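How to test a chore before you believe the robot can do it

Most people who ask me about home robots ask the same thing: can it do the work yet? My answer is always a little disappointing, because it depends on which work, and also on how you ask. A machine can fold one towel very nicely and then fail with the next towel. So I wrote down the method I use at the workshop in Wiltanbridge. It is for people who have two arms on a bench, or who can borrow time on such a bench, and who want a fair answer about one chore.

You do not need to be a programmer. You need a table, a few things from the kitchen and a notebook. Patience also helps.

Step 1. Choose one chore and make it small

"Make tea" is not one chore. It is filling, heating, waiting, lifting, pouring, putting down and cleaning up what you spilled. Take one piece only. I like "pour from the pot into the cup and put the pot back", since every person can see if it went well.

Write the chore in one sentence, with a start and an end. My sentence is: the pot begins on the left, the cup stands apart from it, and at the end the cup is filled to the line and the pot stands upright on the table. If two people read your sentence and imagine two different endings, write it again.

Step 2. Choose the objects

Use the objects you really have at home. Do not buy a special cup with a big handle so that the robot has an easier life. A pot with a loop handle over the lid is a good honest test. The hand must go in under the loop, or hold the thick part at the side, and the weight wants to swing when the spout goes down. A small cup without a handle is also good, for it moves if you touch it only a little.

Dark objects are harder for many cameras than light ones. Put them on a light table at first, and change the table later.
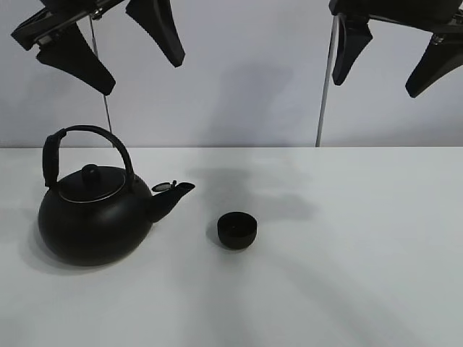
One reader commented that pouring tea is a circus trick and not housework, and that she would sooner see a machine carry the wet laundry up the stairs. I understand her. I would also like that machine. But the stairs mix ten problems together, and when the laundry falls you will not know which of them was guilty. Pouring has fewer problems, and every one of them comes back later in other chores.

Step 3. Mark the starting places

Put small pencil dots on the table where the pot and the cup stand. Then make four more dots for the cup, each a hand's width from the first. You will use all of them. A robot which was taught with the cup in one place often learns the place and does not learn the cup. I have been fooled by this two times, once in front of visitors.

Turn the pot also. At home the handle and the spout never point exactly as they did yesterday.

Step 4. Decide the scoring before the first try

This is the step that people skip. After a near miss everybody becomes generous, me too. So write the rules first:

Full success: the sentence from Step 1 came true and no person touched anything.
Part success: the pot was lifted and put back upright, but the cup is not filled to the line.
Failure: everything else, including when you stopped the arm by hand.

I keep the scores in Wedadeo, which is the logging program we have here, but paper is fine. Note the starting dot, the result, and three or four words about what went wrong. "Slipped on handle" is enough. "Bad" is not enough.

Step 5. Run it dry, then run it with rice, then with cold water

Twenty dry tries show you if the arm can reach and hold. Rice shows you the flow, and you can sweep it up in a minute. Cold water comes last, with a tray under the cup and a towel around everything electrical. Please do not use hot water. I have never used it with these arms and I do not plan to.

Keep one hand near the stop button for each of these. If you are alone in the room, do only the dry part.

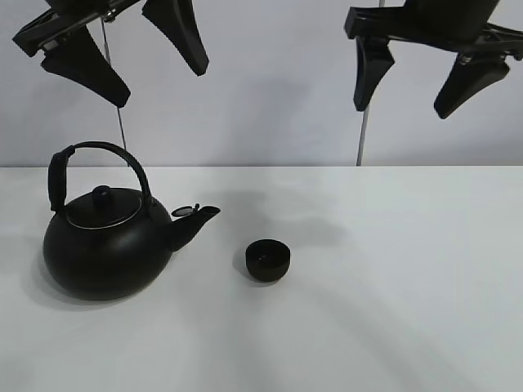

Between tries, bring both arms back up to the waiting position, well over the objects, with the fingers open. If you begin one try from high and the next one from low, you are testing two things at the same time. The same goes for the lamps. Choose your light and leave it alone until the series is finished - the shadows of the arms fall on the table and some systems react to them very strongly.

Step 6. Do enough tries

Ten tries tell you almost nothing. I do 100 for each chore, 80 with the cup on the dots and 20 with the cup wherever my hand puts it. The last part is the one I trust. In the whole time at this bench I have logged 1,398 tries over all chores, and the pattern is quite steady: the marked places look good and the free places look much worse.

Write down both results separately. If you mix them into one percentage, the easy tries hide the hard ones.

Step 7. Change the chore without changing the robot

When pouring goes well, put something else on the same table and ask for a simple tidying job. Over-ear headphones are my favorite for this. They have a headband with a big hole inside, round ear cups, and parts which turn when you do not want them to. A person picks them up by the band and does not think at all. For two fingers it is a real question where to close, and what will hang down after.

Use the same rules as in Step 4. Do not teach anything new in the first round. You want to know how much of the skill travels to the new object. In my notes for the arms from Tehrani it was very little, and for the older Willby arms a bit less than that. 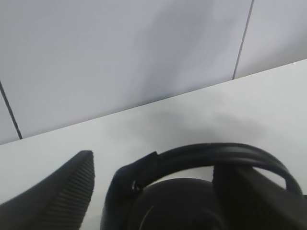 Another comment under the earlier version of this page asked why I bother with untaught objects at all, when any serious company would simply collect more training for each thing in the house. Maybe so. Then please count the things in your own kitchen drawer and tell me how long this will take. I do not say it is impossible, only that the buyer should know which kind of robot he is paying for.

Step 8. Compare with a tired person

The last step is the cheapest. Do the same chore yourself, twenty times, in the evening, and measure the time. Also count your spills. Mine were three, with the small cup. People like to compare the machine with a perfect person, and that is not fair to the machine. But do count the minutes you spent to set up, to watch and to wipe. For pouring at my bench, these minutes are still more than the minutes the robot saves.

So can it do the chore yet? For pouring from a known place into a known cup, with somebody watching, I write "yes" in my notebook. For tidying a table with mixed things on it I write "not yet", and I repeat the series every December with the same objects, which I keep in a box with the pencil and the tray.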